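Forough Ghorbani
6 November 2025

Subject: Re: [Holmont benches] baskets, hooks, and what to put under everything

Hi all,

Sorry for going quiet, I had a week of everything at once. Quoting Sizwe's message because I want to answer it properly, and because Lindiwe told me off list that she has the same problem with her markers.

> From: Sizwe Modise
>
> Hello everyone. I finally have the bench up and the side panels on,
> and within two days it looks like a junk drawer with walls. Pens,
> tape, glue, the little screwdriver, all of it ends up lying on the
> work surface right where my hands need to go. I bought a pegboard
> but it won't fit behind the bar, and I'm not thrilled about drilling
> the panels after what I paid for them.
>
> So, three questions. What do people hang things in? Does it
> stay put if you bump it? And is there anything nicer than a bare
> top that I won't cry over when it gets glue on it? Forough, I know
> you redid yours in July, so I'm looking at you.
>
> Sizwe

OK Sizwe, take the pegboard back! I had one too, a Jumov, and it lived behind my door for months before I gave it to my neighbor. If your bench is anything like mine you've already got bars and rails running all over the place, and those will hold most of what you want off the top. Mesh baskets are the way to go. I started with the kitchen kind (two from the Rampersad store by the bus station, in the aisle with the dish racks) and I've had no reason to buy anything fancier.

For the basket you reach into all day, go shallow. My first one was deep, a Cetberg thing meant for onions, and every time I wanted a pen I had my whole arm in there up to the elbow, fishing. Deep baskets also fill up. You drop in a pen, and then a receipt, and then a roll of tape with an inch left on it, and by the end of the month you've got compost. With a shallow one you run out of room almost right away and have to make a decision, and I need to be forced into decisions.

Where to put it: hang it in the middle of the back bar if you can stand it there. I'm right-handed and I was sure I wanted mine on the right, so I had it on the right for ages and kept whacking it with the end of my ruler. Hsin-yi hangs hers way off to the left and swears by it, but she works standing up and I think that changes the whole business. Try it for a week before you settle. Hooks move, that's the nice thing about them.

Now, bumping. Hooks alone will swing a little. On the back bar it doesn't bother me, I don't lean on it. On the side it bothered me a lot, and that's where zip ties come in. I know, I know, Sipho thinks zip ties are a confession of failure (he told us so at length in the spring, with diagrams). But they don't need holes, they cost next to nothing, and when you change your mind you snip them and you're back where you started. I bought a bag of 1000 and I'll be passing it on in my will. Pull them a little loose first, line the basket up by eye, then go back along and snug each one down. If you yank the first one tight you'll be stuck with a crooked basket, ask me how I know. Trim the tails too or they'll get your knuckles.
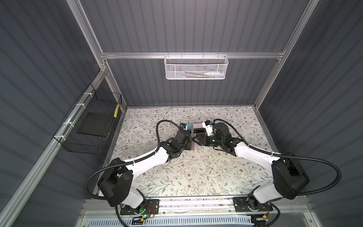
Storage up off the surface has made the biggest difference to how much I like sitting down to work. I used to start every session by shoving things to one side, and then to the other side, and then onto the chair. With the white mesh basket hooked on the crossbar and the black wire one zip-tied along the rail on the left (it took four ties, so you can see I'm not exactly draining the bag), the small stuff has somewhere to be. The white one is for things I grab. You can see straight through the mesh, so I can tell from my seat whether the pen is home or not. The black one is for flat stuff that would otherwise lean against a wall and slide down at the worst moment. I don't mix the two. The day I put a pen in the flat basket was the day I lost a pen.

As for the top, get a mat. I went with flowers, sage leaves and little brown blossoms on off-white, and I've been teased for it and I don't care, it's against that dark gray ribbed paneling and it needed something cheerful. A pattern is kinder than a plain color, too. Mine has specks and smudges on it and most days I don't see them unless I go looking. If I bought again I might go one shade darker for the background, but I'd keep the leaves. Measure the inside of the bench, by the way, and don't go by the outside like I did with my first mat. It curled up at the back and I trimmed it with kitchen scissors and it looked like a dog had been at it.

Lindiwe, for your markers: lay them flat. Mine last longer that way, or I've convinced myself they do. And if you've got more than a handful, a second shallow basket next to the first beats one big one.

One thing I still haven't solved is scraps. I have a jar, the jar is always full, and I keep balancing one more bit on top. If anybody has a little bin that hangs off a rail without sticking out into their lap, please send me the name of it. Hsin-yi, didn't you have one with a lid?

Back to it, I've got soup on.

Forough

Holmont Benches mailing list, 290 members | Contact the list owner | Copyright remains with each poster | Back to top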